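Zwischenstand Grirklow - Test des Greifarm-Kits von Trondeo
An: Maysoun Aoun
Stand: 13. Januar

Liebe Maysoun,

du wolltest vor der nächsten Rate wissen, wie weit wir sind, also schreibe ich dir lieber jetzt etwas Unfertiges als in drei Wochen etwas Hübsches. Das Kit läuft bei uns seit November, und ich mag es inzwischen richtig gern (das war am Anfang anders, ich sage nur Kabelführung!).

Der Aufbau hat zwei Leute einen Nachmittag gekostet. Die Anleitung von Trondeo ist gut, bis man zur Kalibrierung kommt, da springt sie von Schritt 13 auf Schritt 17 und man steht dumm da. Lambros hat sich das Fehlende dann vom Support am Telefon diktieren lassen. Falls Cesance das Kit wirklich für die Kantinen anbieten will, muss das vorher repariert werden.

Am meisten Zeit stecken wir gerade in die Backwaren. Teller sind egal, die erkennt die Software in jeder Farbe, aber alles Blättrige ist heikel: Greift man zu fest, hat man Krümel, greift man zu locker, rutscht es weg. Yoon-hee hat deshalb die Schließkraft in kleinen Stufen durchprobiert, immer mit demselben leeren Tisch drumherum, damit nichts ablenkt. 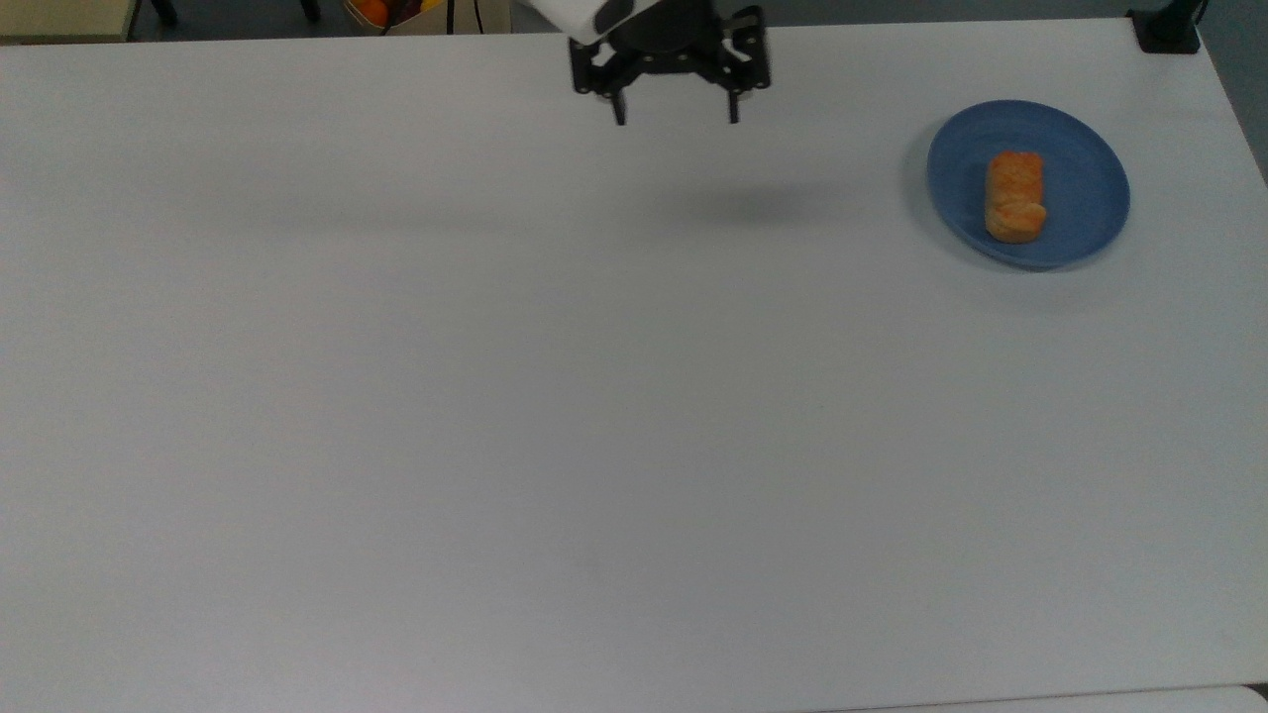 Greifer offen über dem Tisch, rechts der blaue Teller mit dem Gebäck.

Bisher haben wir 2.693 Greifversuche im Protokoll. Die Auswertung macht Siriporn, die Quote schicke ich erst, wenn sie die doppelten Einträge raus hat - sonst diskutieren wir über Zahlen, die nächste Woche anders aussehen. Mein Eindruck bis dahin: feste Brötchen prima, Croissantartiges mal so, mal so, und bei Puderzucker würde ich im Moment die Finger davon lassen.

Zum Geld: Wir liegen im Plan. Dazugekommen sind drei Paar Ersatzfinger, die waren im Kit nicht dabei und stehen auf der Preisliste ziemlich weit unten. Den Wartungsvertrag haben wir noch nicht unterschrieben, Nattawut liest ihn gerade und hat bei der Reaktionszeit ein Fragezeichen gemacht.

Als Nächstes kommen flache Schalen dran, danach der Dauerlauf über eine ganze Schicht. Dafür bräuchte ich von dir noch die Freigabe für den zweiten Arbeitsplatz, die Mail dazu liegt schon bei dir.

Viele Grüße aus der Werkstatt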